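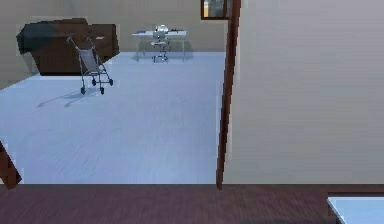 Print this article | E-mail to a friend
14 comments | 37 shares

I'd been after Diane Dufour for an interview ever since I heard she'd talked her bosses at Nulholm out of buying a robot. Well, out of buying it this year. She plans equipment for them, they build helper robots for family homes, and when I finally got her on the phone she was eating soup and in a great mood.

"I'm not against buying things!" she told me. "I love buying things. I had the purchase order half filled in."

The order was for a second mobile base with an arm, the Warnaria, and the plan was to put it straight into a rented apartment and let it learn its way around. Diane sat down with Zuzana Bednárik, who runs their simulation work, and asked her what the team would do with it in the first month. Zuzana's answer was doorways. Mostly doorways, then getting past whatever a family leaves standing on the floor.

"And I said, okay, can you do doorways on the computer?" Diane said. "She gave me this look. They'd been doing doorways on the computer since spring."

So I asked about those rooms, because I'm nosy about that stuff. They're ordinary living spaces, a sofa, a desk with a swivel chair, a stroller parked out in the open, dark wood floor on one side of the doorway and a pale one on the other. Diane likes the stroller best. Thin frame, small wheels, exactly the kind of thing she'd hate to see a heavy machine roll into. (She has twins. She has opinions about strollers.)

The change of floor matters to her too, for budget reasons. "Every time the floor changes, somebody wants a different wheel set," she said. "Wheels are a line item. Let me see first if we need them."

What they settled on was two workstations, a bigger storage box and 200 hours of Zuzana's time for building more rooms. The robot moved to next year's list. They're keeping the one they have, which is 5 years old and goes by Jelínek, after a neighbor, I think — Diane wasn't sure.

I wondered if the engineers were sore about it. "Vendula was," she said, meaning Vendula Ondrejka, who looks after the hardware. "She's right that a rendered floor doesn't tell you what a motor sounds like when it's unhappy. So I put spare parts in. Batteries, a gripper, two sets of cables. She came around after the cables."

Her advice for anyone with a smaller budget was pretty plain. Get quotes for the service contract before you get attached to the machine. Ask how long delivery takes, then ask somebody who already bought one. Measure your doors! She has a spreadsheet with 137 rows and said roughly half of them are things she forgot the first time, like insurance and a ramp for the van.

She also wants people to write down what would make them say yes. At Nulholm it's 7 different room layouts, each one crossed without touching the furniture, and then the purchase order comes back out of the drawer. They hadn't finished the list when we talked.

"I check with Zuzana every Monday," Diane said. "She's started hiding from me."

The review meeting is later in November, and Diane has promised to call me after. I'll be asking about the wheels.

Print this article | E-mail to a friend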